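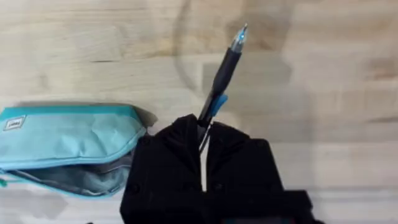

Is a small share in a racehorse worth it, and what happens over the winter?

Damián Chávez
Posted September 12, 2019

Hi all, first time posting but I've been reading the horse racing boards here for ages. My brother-in-law and I go to Waden maybe once a month when the meet is on, we bet small, we eat too much, and we have a great time. Last month we got talking to a man from Varkerholm, which runs racing partnerships, and now I have a brochure on my kitchen counter and my wife is giving me looks.

The horse is a three-year-old gelding called Pilunico. He's run a few times, placed twice going a mile on the dirt, and they think he'll be better with more distance. A share is $1,000 up front and then $99 a month for training, feed, the farrier and so on. I can afford that if I cut back on the betting (which I probably should anyway!).

What I can't work out is the winter. Waden shuts down and the brochure says the horse will "freshen up on the farm" and come back into training in January. Do I still pay the full $99 while he's standing in a field? And who pays if he gets hurt out there? I called and the guy was nice but he talked for ages and I hung up knowing less than when I started.

Also, do small owners get into the paddock on race day, or is that only for the people with the big shares? I know that's a silly thing to care about. I care about it a lot. 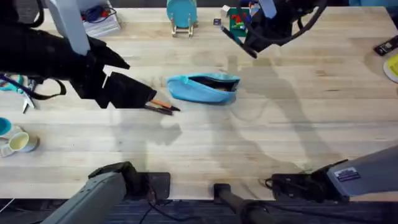 Pens and a light blue pencil case

Dulce Mendoza

Hi Damián! Not silly, the paddock is half the reason I do it. I've been in two partnerships, one good and one that taught me to read contracts, so here goes.

On the winter bill, it depends on what the paperwork says, and I mean the actual agreement -- the brochure doesn't count for anything. Some outfits charge a flat monthly amount all year. It looks steep when the horse is turned out, but the idea is that the cheap months on the farm help cover the expensive ones at the track. Others bill you for your piece of whatever was really spent, so your winter is cheap and then you get a nasty one in spring when the vet has been out. I've done both and I like the flat kind, just for my own nerves. But with a flat fee you want to know where the leftover money goes. Ask if it sits in an account for the horse and if you get to see a statement. My good partnership sends one every quarter and I read it like a novel.

On injuries, find the part about extra calls for cash. Mine said partners could be asked for more if the account ran low, with 14 days to pay. I signed that the first time without noticing and then our filly Renaud needed a knee done. I don't regret paying for it, she's a sweetheart, but I'd have liked to know it was coming. Ask about mortality insurance too, and whether it's inside your monthly fee or on top.

For the paddock, ask how they share out the passes. With 29 partners in my current horse we can't all squeeze in, so they go by sign-up and everyone gets a turn over the season. Most of us don't make it to the smaller races so it works out. I've been in four times and I still get goosebumps when the riders go up.

One more thing, go see him on a regular morning before you pay. If they'll let you stand at the rail and watch him gallop and chat with whoever's holding the hose, that's a good sign to me. If they keep putting you off, keep your money and go on betting two bucks at a time.

Good luck, and tell your wife it's cheaper than a boat (mine didn't believe that either).
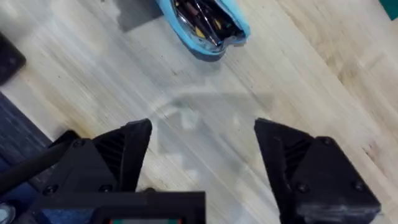 railside_pete

dont do it expecting to make money. I had a piece of one for three years and he won once, at nine to one, and I was at a dentist appointment.

Check how you get OUT too. If the horse gets dropped into a claiming race somebody can claim him and then he's gone, you get your cut of the price and thats the end. Fine by me but my sister cried. And gelding means no breeding value later, so what he earns running is what he earns.

Reply from Damián Chávez

Thank you both, this is so much more use than the phone call. I asked for the full agreement and there IS a cash call part, on the second to last page, in tiny type. No mention of insurance at all so I've emailed them. They did say yes to a morning visit right away -- we're going to go watch him work and my wife wants to come, which I'm taking as progress.

Pete, sorry about the dentist.

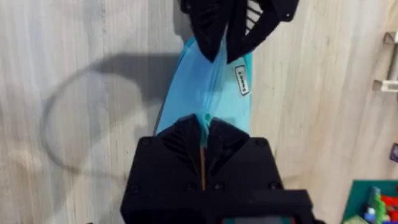
More in Horse Racing: Ownership

What does "turned out" mean on a training bill?
Can I name a horse if I only own part of him?
Best place to stand at Waden with kids
How do claiming races work when the horse has several owners?
Do I need a license to own a small share?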